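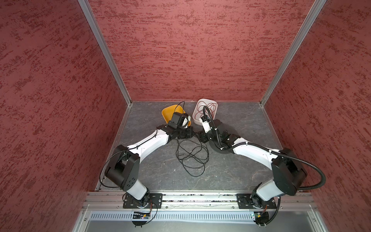 Quanto tempo precisam as sardinhas de ficar no sal antes de irem para o azeite?

Para sardinhas de tamanho médio, já abertas e sem espinha, 12 horas no frigorífico chegam. As maiores podem ficar mais um pouco, mas a carne começa a endurecer.

A pergunta foi a mais repetida nas sessões da Mostra de Conservas Caseiras da Kidby, que encerrou com 1337 entradas registadas. A loja de produtos de mercearia organizou a mostra pela segunda vez e publicou agora o balanço, juntamente com as receitas que foram preparadas ao vivo.

O programa deste ano foi dedicado ao peixe curado e às conservas em azeite. Houve demonstrações de sardinha, cavala e biqueirão, uma sessão sobre pickles de legumes e outra sobre azeitonas partidas. A de cavala foi repetida na última tarde, por ter ficado gente à porta na primeira vez.

A receita base de sardinha que a Kidby distribuiu é curta. Para 688 gramas de filetes usam-se 300 gramas de sal grosso, raspa de um limão e duas folhas de louro partidas. Faz-se uma camada de sal no fundo de uma travessa de vidro, dispõem-se os filetes com a pele para baixo e cobre-se com o resto. Passado o tempo de cura, o peixe é lavado depressa em água fria, seco com papel de cozinha e coberto com azeite. Guarda-se sempre no frigorífico e come-se em três dias.

A organização recomenda congelar primeiro o peixe que vai ser comido sem passar pelo lume – uma indicação que consta de todas as fichas distribuídas e que foi lida em voz alta no início de cada sessão. Para quem tem em casa um congelador pequeno, a sugestão é comprar filetes já congelados e deixá-los descongelar no frigorífico de um dia para o outro.

No concurso, o prémio para a melhor conserva de peixe foi para uma cavala com funcho e grão de pimenta, apresentada pela mercearia Verbeke. A mesma casa levou também uma pasta de azeitona com casca de laranja, que ficou fora dos lugares premiados mas se esgotou na banca antes da hora de almoço. Na categoria de legumes venceu um pickle de cenoura e cominhos da Jekex, pequena produtora que até outubro só vendia por encomenda e passou entretanto a ter banca fixa.

Os preços dos frascos variaram bastante de banca para banca, e foi essa a principal queixa deixada nas folhas de opinião. Houve também quem pedisse mais lugares sentados e um horário ao fim do dia para quem trabalha. A Kidby diz que vai alargar o horário na próxima edição – os lugares sentados dependem da sala, que ainda não está escolhida.

As sobras de pão e de legumes das demonstrações foram entregues à cozinha comunitária Vekbridge, que as usou em sopas. A cozinha vai receber ainda os frascos vazios devolvidos pelos visitantes, para as suas oficinas de compotas. Quem tiver frascos de vidro com tampa em bom estado pode deixá-los ao balcão da loja, lavados e sem rótulo.

As fichas das receitas estão disponíveis em papel, gratuitamente, enquanto houver. A de azeitonas partidas foi corrigida: na primeira versão faltava a indicação de mudar a água todos os dias, de manhã, até as azeitonas perderem o amargo. Quem levou a ficha antiga pode trocá-la.

Para servir as sardinhas, a loja sugere pão torrado, tomate maduro em fatias grossas e umas gotas de vinagre. Também vão bem numa salada de feijão-frade com cebola roxa e salsa. O azeite que sobra na travessa pode temperar batatas cozidas no próprio dia.

28/11/2023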